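Small offices at Bollby building get round tables, new chairs

August 15, 2023
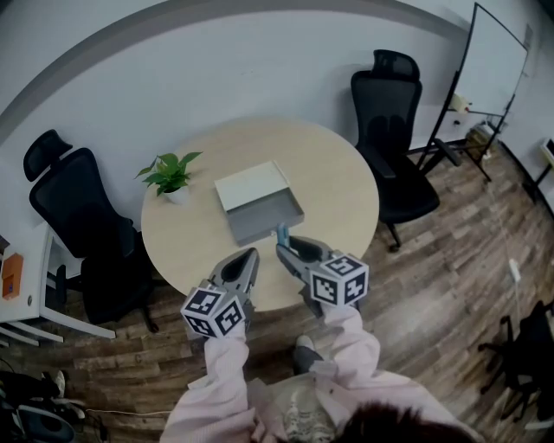

Tenants on the second floor of the Bollby building in Tremthorpe are getting their rooms back this week, after a refit that was meant to be over in March. Round light-wood tables in the middle, black mesh chairs with headrests, a whiteboard on a black metal stand. Desks stay where they are, along the sides.

The work was done by Ginduvis, the office fitter on Cabello Street. Cost so far is $1043 a room, slightly over the first quote. Delivery of the tables was the hold up, the company says, and the first batch went back to the supplier with damaged tops.

Each room is 81 square feet bigger than before, now that the old storage closets have come out. Wood floors were kept. No word yet on the walls, which some tenants wanted repainted at the same time.

Not everyone is pleased. Rent goes up by $440 a year from the next renewal and a few of the smaller firms say they werent told untill the furniture was already on order. The building office says letters went out in the spring and it will send copies to anyone who asks.

Plants are allowed, small pots only, and on the tables is fine. Nothing on the window sills. Whiteboards can be moved around inside a room but should not be left out in the hallway, where the fire door has to open all the way.

Old desks and chairs are in the basement, free to tenants who can carry them out. Elevator 2 is out of service for now, so use the one by the rear entrance. The rest goes to the recycling yard at the end of the month.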